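Yellow bins and a steel tray: my bench setup after a lot of connectors

I bought the Stitau bench bundle in October, after reading Sowmya Chacko's column on sorting small electronics, and I've now handled some 390 boards and harnesses with it. So yes, I have opinions! The bundle is 2 sizes of plastic bin plus a steel tray, and the bins are what I'd buy again tomorrow.

The color is loud (think school bus), but blue wire shows up against it beautifully, and that matters when you're hunting for one thin strand at eleven at night.
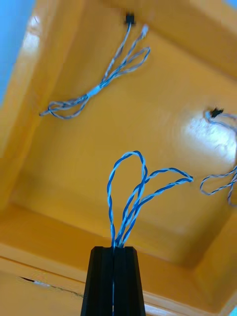 Twisted blue wires with a yellow-orange panel behind them.

My one gripe is the shine. Under my Lunden lamp the plastic throws back a big white glare patch, and I keep nudging the lamp over to lose it. A matte version, please, Stitau!

The tray surprised me. I nearly skipped it, and now I lay a sheet of white paper in the bottom and put a board and its harness on top, so every color of wire stands out and any stray bits get tipped off with the paper.
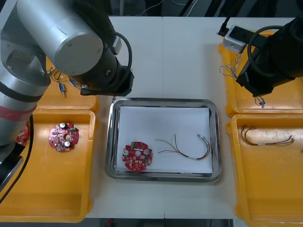

Bench Notes, Issue 681

The corners are rounded, so it wipes clean in seconds, and the rim is reflective enough to be a little vain about itself. I had a Pereyra tray before this and the edges were nasty on the knuckles.

Back to the bins for a minute. Round boards with notched rims don't stack nicely, so I lay them flat and give them space
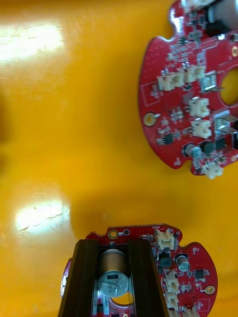

and I stop well before things start to overlap. Connectors snag on each other, and then you're untangling for the rest of the evening (ask me how I know). If you want dividers, the Giva ones fit the larger bin with a bit of trimming. Four and a half stars from me, with the missing half for that shine.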